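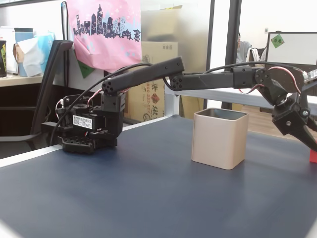
Dark tabletops are underrated

Most desk catalogs push white or pale oak, and most people buy what the catalog pushes. I think they should look at navy blue.

White glares under a lamp. By late afternoon my eyes are tired, and a small black screw is the only thing I can find on it. On navy, anything red or silver shows up right away. Black parts are harder to see, I admit, and so is a dark cable. I put a sheet of paper under them and carry on.

Then there is dust. A dark top shows all of it — crumbs too. The sales desk at Letik in Waltdale told me this as a warning. To me it's a good reason to wipe the table, and that takes a minute.

Price shouldn't decide it either. Clernance wanted 27 dollars extra for the navy finish on my last table. Over the years I expect to keep it, that's nothing. I would pay 100 before I went back to white.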